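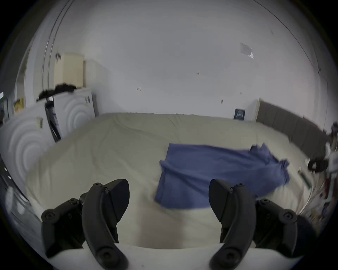

Blue towel on the bed, first fold

Folding towels on the bed or on a table?

ines_meireles
19/05/2026
Hello all. I fold all my washing on the bed, with the beige sheet pulled over it. My towels never finish the same size. One edge is neat and the other end stays crumpled, like the blue one in my photo. Is the bed too soft for this, or is it my method?

LWragg
It's the bed. A mattress gives way under your hands. Use a table.

ines_meireles
My table is 40 cm wide, so half of the towel hangs down. I tried.

Halvorsen_I
I don't agree with Liam. I worked 17 years in the laundry of a small hotel in Prenthorpe and in the staff rooms we folded on beds every day. Pull the sheet tight first -- yours has a few creases -- and lay the whole towel flat before you make any fold. The left part is folded while the right end is still in a heap.

LWragg
Hotel mattresses are hard as a board though. Not the same thing.

Halvorsen_I
Ours were not hard, believe me.

yvette_mac
Which way do you fold, thirds or halves? For my cupboard only thirds will fit. Also, nice headboard, I am looking for a dark grey one with the vertical seams. Where did you buy it?

ines_meireles
Halves, then halves again. The headboard came with the flat, sorry, I don't know the shop.
Ingrid, I will try to lay it flat first. Should I shake it before?

Halvorsen_I
Yes, shake two times, holding the short side. Then thirds, as Yvette says.

LWragg
Still say table. Or the ironing board if you have a wide one.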